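Stisville Robotics Club
Pre-session inspection checklist: two-arm manipulation bench
Inspection carried out Tue 14 January, before the evening session
Checklist revision 9

Scope

The list covers the bench used by the student group for the Drokley project: the two arms and hands, the work table, the lighting, the floor and the cabling. It does not cover the mobile base or the soldering area, which have their own sheets. Results are recorded as Pass, Pass with comment, or Fail. A Fail on any item in section 1 or 2 stops the session until it has been put right and the item repeated.

Comments are written by the inspecting student and initialled on the paper copy. The paper copy stays in the bench folder.

1. Isolation and emergency stop

1.1 Main isolator off on arrival. Pass.

1.2 Emergency stop button intact, latches when pressed, releases only by turning. Pass.

1.3 Emergency stop removes drive power from both arms. Pass with comment. Left arm dropped slightly at the elbow when power was removed. Drop measured at the wrist and within the limit on the bench card. To be measured again at the next inspection and the two readings compared.

1.4 Second emergency stop at operator position, within reach when seated. Pass with comment. Reachable, but the lead had been routed behind the chair. Moved to the front and clipped.

1.5 Controller refuses to start with either stop latched. Pass. Tested with each stop separately and then with both.

2. Arms and hands

2.1 Mounting bolts at both shoulders show no movement against the paint marks. Pass.

2.2 Full joint sweep at reduced speed, no unusual noise. Pass with comment. A faint click in the right wrist at one end of travel. Present at the last two inspections and no louder. Entered in the fault book.

2.3 Fingers open and close fully, each one commanded alone. Pass.

2.4 Fingertip covers secure. Pass with comment. One cover was turned on its finger and has been refitted. Check again at the halfway break.

2.5 Cables at the wrists have slack at all joint positions. Pass. The sweep in 2.2 was repeated with an observer watching the cables only.

2.6 Grip force limit loaded from the Arka settings file and read back from the controller. Pass. The value read back must match the bench card exactly. If it does not, reload the file. Do not type the value in by hand.

2.7 Arm speed limit set to the supervised value. Pass. The unsupervised value is not used in club sessions.

2.8 Parked position reached from three different starting positions without contact with the table. Fail, then Pass. On the first attempt the left hand passed too close to the table edge. The table had been moved since the last session and no longer met its floor marks. Table returned to the marks, brakes of the chair checked, item repeated in full.

3. Table and task objects

3.1 Table stable, no rocking under hand pressure at each corner. Pass.

3.2 Table depth clear for the working area, minimum 600 mm. Pass.

3.3 Desk mat flat, no raised corners. Pass.

3.4 Task objects are on the approved list. Pass. No glass, no ceramic with chipped edges, no open liquids, nothing over the payload figure on the bench card.

3.5 Bag for the packing task opened fully and standing without support. Pass with comment. Shopping bags lose their shape after repeated use and the handles fold inwards. A folded handle can catch a finger on the way out. Replace the bag when the handles no longer stand up unaided, whatever the state of the rest of it. Spare bags are kept flat on the top shelf.

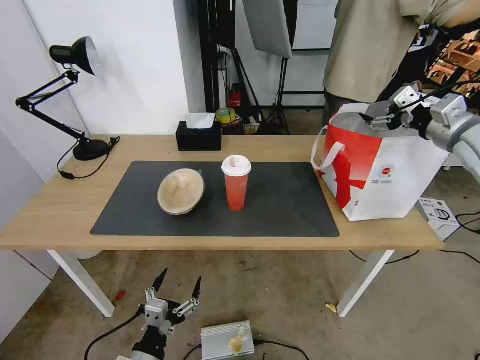 3.6 Bag position checked against the reach limit of the arm in use. Pass with comment. The packing task puts the hand inside the bag, where the fingers are partly hidden from the operator. For that reason the withdrawal move must be straight up until the fingertips are clear of the rim, and only then sideways. Two of the recorded faults in the autumn term came from a sideways move made too early. The Drokley script now holds the sideways axis until the height condition is met, but the operator is still expected to watch for it.

3.7 Objects outside the current task kept to the back or to the ends of the table. Pass with comment. Acceptable for this session. The task sheet should say which objects are part of the test and which are background. At present it gives starting positions only for the first group, and two teams have set out the table differently as a result. Task sheet to be amended.

3.8 Starting positions agree with the task sheet. Not assessed. See 3.7.

4. Lighting

4.1 Stands stable, legs fully spread, locking collars tight. Pass.

4.2 Overhead panel secured, with the safety tether fitted. Pass. The tether is required even when the panel is only up for a short run.

4.3 Desk lamp clear of the arm envelope. Pass with comment. Clear with the lamp arm folded back. With the lamp arm extended forward it is not clear, and the joint is loose enough to sink over an evening. Tighten the joint screw or take the lamp off the table for two-arm tasks.

4.4 Lamp lead and switch kept out of the path of the hand below the table edge. Pass with comment. Use an adhesive clip under the tabletop. The previous clip had come away.

5. Floor and cabling

5.1 Walkway between operator position and door clear, minimum width 700 mm. Pass.

5.2 Cables crossing a walkway covered or taped. Pass with comment. The walkway itself was clear. Cables within the taped working zone are allowed to lie on the floor, but they should be laid in gentle curves and kept away from the table legs. The controller lead was found under a chair castor and was re-laid. No damage to the sleeve.

5.3 Floor free of scraps and small items within the working zone. Fail, then Pass. Packing scraps and tape were picked up and the item repeated. This is the most frequent Fail on the sheet. Teams should sweep at the end of their run, and again before the halfway break if the task involves packaging.

5.4 Nothing placed on top of powered enclosures. Fail, then Pass. Cleared. The enclosure surface gets warm in use and the vents must be left open.

5.5 Product boxes and packaging stored on the shelving. Pass with comment. Boxes needed during the session may stand on the floor at the end of the table, outside the arm envelope.

6. People

6.1 Operator briefed and signed on. Pass.

6.2 Observer named on the session sheet, holding no other job during a run. Pass.

6.3 Persons behind the table stand back from the rear edge while the arms are powered. Pass with comment. The rear floor line is worn and hard to see under the softbox. Renew the tape. Until then the observer calls the position aloud before each run.

6.4 Loose sleeves rolled up, lanyards removed, long hair tied back for anyone who may reach over the table. Pass.

6.5 Objects reset by hand only when the operator has called "stopped" and the observer has repeated it. Pass. Practised twice before the first run - once with each operator.

7. Actions carried forward

Compare left elbow drop readings (1.3). Next inspection.

Right wrist click (2.2). Inspect bearing if louder, otherwise at the June strip-down.

Amend task sheet with background objects (3.7, 3.8). Before the next scored run. Scores taken under the old sheet may stand as practice results but should not be entered for the Nygård Cup.

Tighten or replace lamp joint (4.3) and refit lead clip (4.4).

Renew rear floor line (6.3). Use the wide tape.

Result

Bench released for supervised use, both arms, reduced speed. Release is valid for this session only and lapses if the table is moved, an arm is unbolted or the settings file is changed. The completed sheet is kept for 14 months and then discarded, apart from any page carrying a Fail in section 1 or 2, which goes into the fault book.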